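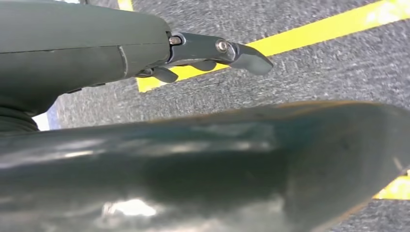
Tiina Honkanen says the seam slip at Hadirside has nothing to do with the tape, and that we should stop buying new tape until someone has checked the backing on the mat sections. She had the same thing with the old competition mat. The tape held to itself fine and let go of the vinyl.

So backing first. Cut test strips from the spare Orkura section, the 60 mm one, along the edge that never gets used. Wiped half of them with the floor cleaner the club uses, left the other half alone, taped them all the same way and pulled with the spring scale. The cleaned ones let go early and the tape came away with a slick feel on the sticky side. The others had to be peeled by hand at the end.

Did the same with the Cullex cover offcut. Less of a difference there. Cullex has a rougher finish and I think the residue sits down in the grain, but that is a guess. 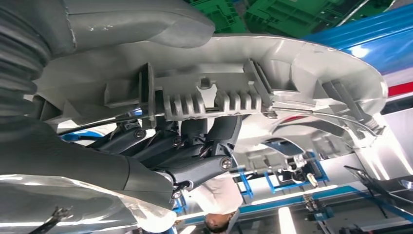
*Last edited 2022-12-28*

Cleaner: the club mixes it by eye. The label wants it rinsed and they don't rinse. Asked for the bottle to be sent over with the next load so I can mix it properly and see if the right strength leaves anything behind.

Drop test on the center section. The coaches say it has gone hard in the middle of the circle where all the takedown drilling happens. Dropped the weight 3 times in the center and 3 times near the border, same height, letting the foam sit between drops. Center rebounds higher every time. Still within what we'd accept for practice, but I wouldn't put it under a junior tournament. Flipping it won't help because the foam is only faced on one side. Rotating it out to a corner would.

The 50 mm sections are worse, as expected. They were bought for the warmup area and somehow ended up in the main room. Mixed heights also explain part of the seam problem: there's a step where the two types meet, feet catch it, and the tape takes the load. Should have looked at this before the tape. 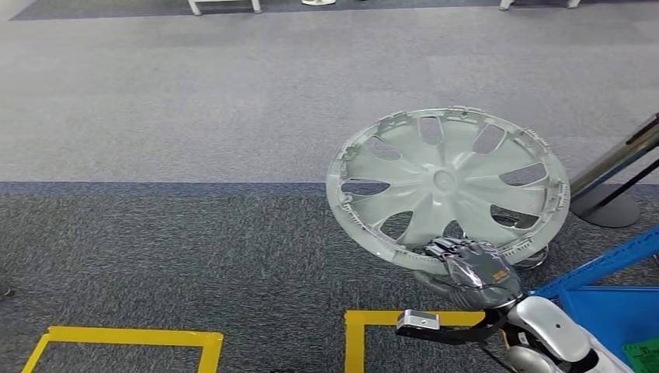 *Wheel cover, held by the lower rim.*

Murakami adhesive for the cover repair: spread thin on both faces, waited until it stopped stringing, pressed with the roller. Corners lifted on the first try. Second try I scuffed the vinyl with the gray pad first and left it under weight overnight. No lift when flexed by hand. Bent it back on itself along the glue line and still no lift. Need to try it after a shoe sole has been twisting on it for a while, since that is what tore it in the first place.

Note on the twist rig: the shoe form slips inside the shoe once there's real load on it. Packed the toe with rag and it was better. Don't compare today's twist readings with the ones from May, the form was bare then.
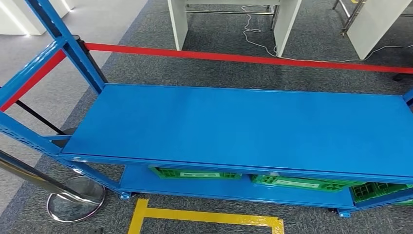 *Blue shelving, upper and lower shelf.*

To do:

- mix cleaner to label strength, repeat strips, then repeat with a rinse
- move the 50 mm sections back to warmup, get Hadirside to confirm the layout
- center section to a corner, mark the underside with the position
- twist test on the Murakami patch, 2 runs, packed form both times
- ask Tiina which tape she ended up with on the competition mat

No tape order until the strips are done.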